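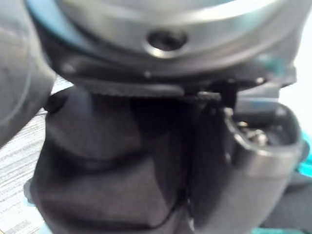

Close work at a gripper: a metal ring above a dark toothed band, with small metal fittings at lower right.

The Sildale Rules are a set of working practices for robots that handle small mechanical parts near people. They were drawn up at the Sildale workshops by Anayeli Chávez and first issued in February as a single sheet, a length they have not managed since. The edition in force is dated Dec 27, 2019 and has 53 clauses, several of which concern the numbering of the others.

Scope
The rules cover grippers, the parts they hold and the surface underneath. They do not cover mobile robots, which have a separate document, the Rurkura Code, widely admired and seldom opened.

Main provisions
Clause 4 requires that the grip force be set for the weakest part within reach of the fingers. A metal ring will put up with a good deal; a soft or fabric-covered item beside it may not, and its opinion must be sought first.

Clause 9 deals with small fittings. Screws must be kept in an open-topped holder or cup, and the arm may not pass over it at more than 38 millimetres per second. The original draft said "slowly", which every operator believed they were already doing.

Clause 17 covers toothed and ridged parts. Fingers should close on the plain side where there is one – where there isn't, the operator signs for it.

Clause 22 asks that a wrist camera be checked for focus at working distance before each shift. Parts of the gripper may show in its view, provided they do not hide the point of contact.

Adoption
The Aguirre works took up the rules in full, apart from clause 30, on tidiness. Pulelance adopted them after an internal review of 341 handling faults, and its training manual now quotes clause 9 on the cover.

Criticism
The commonest complaint is length. The guidance notes run to 964 paragraphs, and the definition of "part" refers the reader to "item", which refers the reader back. A correction is listed for the next edition.

See also
Rurkura Code
Grip force
Wrist camera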